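3.2 Arrangement of the self-serve counter

The second part of the study looked at how snack items are set out on a shared counter and how the layout affects what people take. We worked at two sites, the Marsden building and the Sistham annex, both of which have a break area where visitors pick up a drink and something to eat without help from staff. Over the study period 2,504 pickups were logged at the two sites together. Of these, 511 included both a drink and a food item.

Before the study, both counters were stocked in whatever way the person on shift preferred. Drinks stood in a single row at the back, and bagged snacks were put down wherever there was room. Items at the rear were often hidden by items in front of them, and people reached over the food to get to the bottles. For the revised layout we fixed three things: drinks go on a tiered rack in the far half of the counter, the main food item gets a tray of its own near the center, and bagged snacks are kept together on a separate tray to one side. Baskets were used for anything that did not fit these groups. The counter was covered with paper, which was changed whenever it was stained or torn.

Figure 4 shows items laid out on a paper-covered tabletop. The clear rack holds 6 bottles of Coca-Cola on two levels, with the rear row raised above the front one. A sandwich stands on the cream-colored tray just in front of the rack, and the bagged snacks are on the white tray at the upper left.

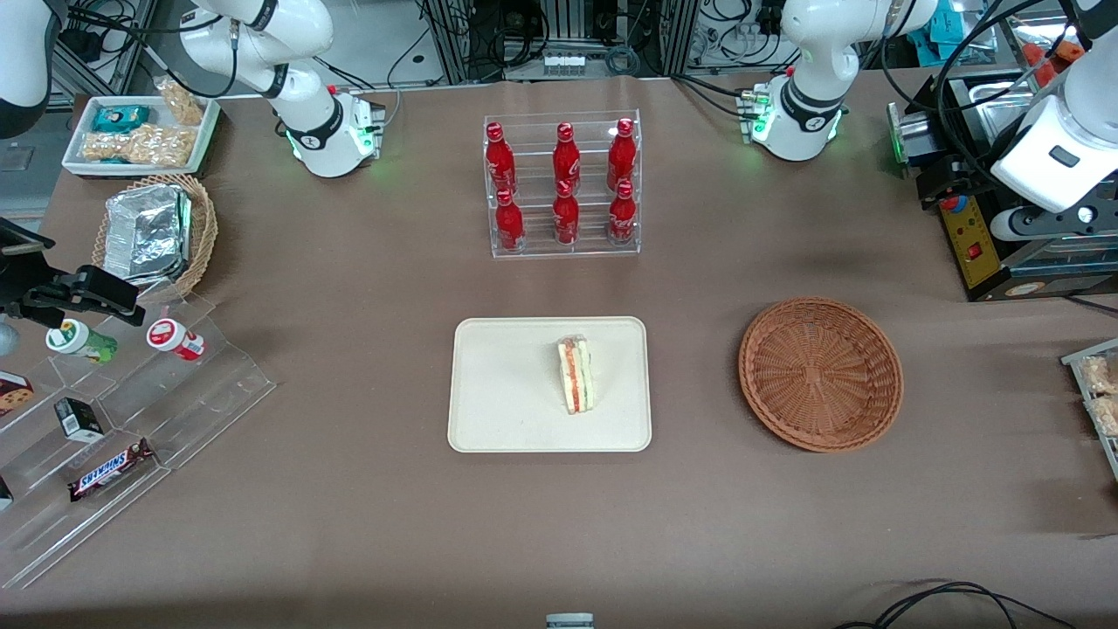
Figure 4. Tiered drink rack, sandwich tray, snack tray and wicker baskets.

Yevdokiia Tymoshchuk objected, on reading a draft of this section, that a tiered rack solves the problem of sight but does little for reach. In her view a shorter person will still take from the front row every time, and the rear row only looks available. She also asked whether the sandwich should have the center position at all, given that it is the item most easily knocked over by a sleeve. We think the first point is fair. At Sistham, where the counter is deeper, the front row was emptied before the rear row was touched in most of the restocking intervals. At Marsden the two rows went down at a similar rate. On the second point we have less to say, as spills and falls were not recorded in a consistent way.

The racks were supplied by Coltis and the baskets by Wuvotico. Neither supplier had a part in planning the layout. Staff at both sites were given a one-page sheet with the positions marked and were asked to restore the layout at each restocking. Counters were checked 48 times during the study. The most common departure from the sheet was a snack bag left in a basket meant for something else, followed by trays turned the wrong way around. Racks were rarely moved. Checks in which the tray positions had changed were kept in the pickup totals but left out of the comparison between rows, which is reported in Section 4.1.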